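Coralie Cosgrove
18/09/2024

Thread on folding clothes on a bed, as a few of you asked after my last one about drawers. It's mostly shirts. I'll do bags at the end.

I've folded on a table for years and moved to the bed in May, when the table went to my sister. I thought I'd hate it. I don't, but a few things had to change.

The main difference is give. A table pushes back when you press a crease. A mattress doesn't, so if you press down hard with one hand the cloth slides into the dip and the sleeve you've just laid flat moves with it. Use the flat of your forearm.

Second difference is the sheet. A fitted sheet pulled tight is fine. A loose one gets picked up along with the shirt and you end up folding a bit of both. I tuck the corners again before I start. Takes a minute.

No duvet, no throw, no pillows. Take the lot off and put it on a chair. I tried folding on top of a Long duvet and gave up on the second shirt.

Work from the foot end if you can. You want to be able to get at the cloth from three sides. If one side is up against a wall or a headboard, keep that side for things you aren't folding.

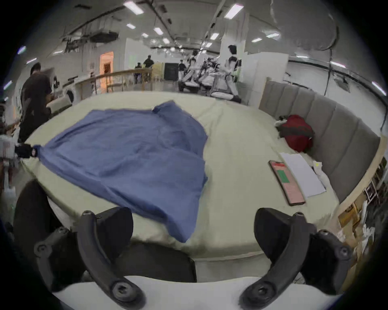

Order I do it in: face down, smooth from the collar outwards, sleeves across the back, then sides in, then up from the hem in thirds. Buttons done up first, or at least the top one and the middle one.

Smooth from the middle to the edges. If you start at an edge you chase the wrinkle to the other side and then have to chase it back.

Don't expect it to look ironed. A cotton shirt that has sat in a heap will still have lines in it after you've smoothed it. Folding it neatly stops it getting worse and that's all I ask of it.

If anything hangs off the side of the mattress, pull it up before you do the first fold. The hanging bit drags and you get a slant. I did this wrong for weeks and blamed the shirts.

Someone asked what I use for a guide. I had a Rulitz folding board, the hinged sort. It's good on a table. On a bed the middle panel sinks and the flaps don't come over cleanly, so it's now behind the wardrobe. A sheet of A4 paper does the same job for me. Lay it below the collar, fold the sides in over it, slide it out.

The paper gets soft after a while. Change it.

Hongjun Zou replied to say he uses a magazine, which is stiffer and easier to get hold of when you pull it out. I've tried it since and he's right about the pulling out. It's a bit narrow for my jumpers.

Keep your list on something that lies flat. Paper is best. A phone is all right if you leave it face up and well over to one side, otherwise it ends up under the pile and you're lifting everything to find it. Mine has been folded into a cardigan.

About headboards, as I had 2 questions on this. Mine is padded, from Kodik, upright channels, grey. It was bought for leaning on with a book. For folding it's useful because you can stand a bag against it and the bag mostly stays up.

The channels do collect fluff. Vacuum with the brush end, top to bottom along each channel. Going across just moves it into the next one.

If you're thinking of buying one, measure how far it comes round the side. Some of them curve, and you lose that bit of edge for getting in and out and for changing the sheet. I measured the height (107 cm) and forgot to measure the side.
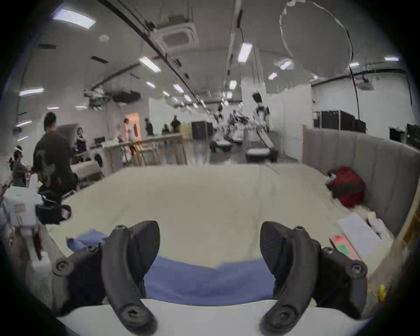

Crumpled blue cloth at the near end, red bag up against the headboard.

Bags, then. I leave the bag at the far end until everything is folded. If it's open next to me I start putting things in as I go, and the heavy things end up on top because I always do jeans last.

For a long weekend I use a 43 litre holdall. It takes more than I need. Shoes at the bottom in a cloth bag, trousers flat, shirts on top of the trousers with the collars at alternate ends, underwear down the sides.

Check the strap before you fill it. Easier to sort out a twisted strap on an empty bag than on one you can hardly lift off the bed.

Wash bag goes in last and upright. I had a Fluvulon wash bag that was supposed to be leakproof. Mine leaked. I put the shampoo in a freezer bag now.

To the person who asked about fitted sheets: yes, you can fold them on a bed, but strip the bed first and fold the spare on the bare mattress. Tuck the corners into each other, lay it out as a rectangle, then thirds and thirds again. Mine is never very square.

To the person who asked about backs: kneel. A low bed is worse than a table for this and I won't pretend otherwise. I put a cushion on the floor and do a pile, then get up and do something else.

Time, as it came up. A full load used to take me 20 minutes at the table and it's about the same now. The first couple of weeks were slower.

One I forgot. Pale sheets are better for this than dark ones. You can see the edges of a dark shirt against them, and you spot a sock before it goes down the side.

Towels tomorrow if I get round to them. They're easier than shirts but they take up the whole bed.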